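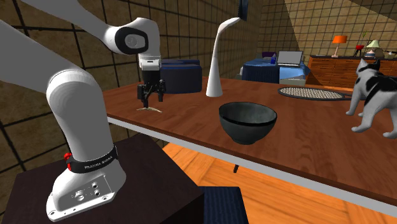 Skovix updates Tremivden simulation package with household tabletop scenes

Mar 24, 2020

Skovix has released version 4 of Tremivden, its simulation package for teams developing manipulation software for robot arms. The main addition is a set of furnished domestic interiors, intended for pick-and-place work on tabletops. Earlier versions supplied a bare workbench and a plain floor, and users who wanted anything else had to build it themselves.

The new interiors place a fixed arm with a parallel gripper beside a table laid with household items. Bowls, mats, lamps and ornaments can stand on the table, and the room behind it is furnished as well, with its own walls, flooring and lighting. Each item on the table can be moved, resized or removed from a plain text scene file, and the starting pose of the arm is set in the same place. Room furniture is fixed in this release.

Skovix says thin, flat objects received particular attention. In the previous version a gripper closing on a low object would often pass a fingertip through the table surface, or the object would jitter once held. The contact solver has been rewritten and now runs at a smaller time step when the fingers are close to a surface. The company admits that this slows the simulation down during the approach and grasp, and the smaller step can be switched off for tasks that only involve larger items.

The package ships with 1022 object models, all with collision shapes and mass values. A further 26 are supplied to subscribers on the support plan, for a total of 1048. The extra models are mostly small kitchen items. Users may import their own meshes, although collision shapes for these must be generated separately with a command-line tool included in the download.

Camera handling has also changed. Up to 4 views can be rendered at once, each with its own position, lens settings and output size. Depth and segmentation output are available from every view; in the previous version they were limited to the first. Recorded runs can be played back from a different viewpoint without repeating the physics, which should save time for anyone preparing training data.

Two firms had access to the release before general sale. Itow used it to test grasp planning software and reports that scene files written for the earlier version loaded after minor edits to the lighting section. Navarrete, which develops control software for service robots, reports fewer dropped objects in its own test tasks but notes that soft materials remain a weak point. Cloth is still treated as a rigid surface – a folded towel behaves much like a board – and liquids are not supported at all.

Tremivden runs on Linux, with a Windows build described as experimental. A dedicated graphics card is required for rendering, but the physics can be run without one on a server. Licences are sold per seat on an annual basis, and teaching departments can apply for a reduced rate. Existing customers with a current licence receive the new version at no extra charge.

Skovix plans a further update in October. It is expected to add movable room furniture and drawers that open, along with support for two arms working at the same table.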